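Makport's wrist kit moves down to the benchtop

The Brulten 2 is sold as a retrofit. Makport ships it in one box: a two-finger gripper, a wrist camera, a flange adapter and the cable set. The kit lists at $3,555 complete, or $2,015 without the camera, and is aimed at small shops that already own a light arm and want to handle mixed parts.

Mounting took four screws and one connector. The camera bracket is fixed to the gripper body, so the fingers stay in the lower part of the view at all times. That costs some image area, but it gives the software a constant reference and lets the operator check finger opening without a second camera.
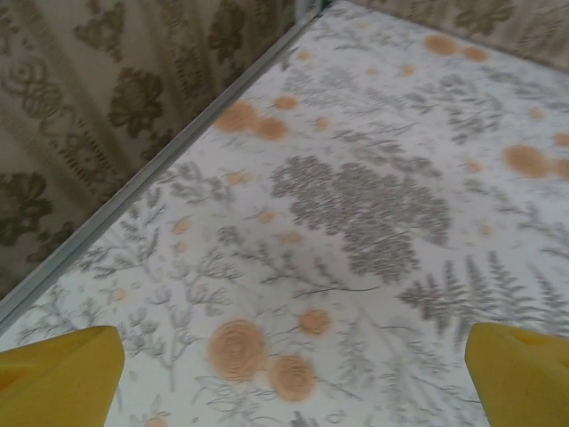 Patterned work surfaces are a known weak spot for cameras in this price range. Printed flowers and leaves produce edges that a basic detector can read as parts. Makport's answer is a background routine: the arm passes over the bare surface, stores it, and subtracts it from later views. In our trials at the Cudumberg test shop the routine cut false picks sharply on busy prints. It has to be repeated whenever the surface or the lighting changes.

Motion blur is the other limit. At full travel speed, fine detail close to the fingers softens, and the detector waits for the arm to settle before it commits to a grasp. Negash, which makes a competing kit, uses a faster shutter but needs a ring light to go with it.

The manual is clear on wiring and thin on calibration. Replacement fingers are sold in pairs. Shipping starts in February.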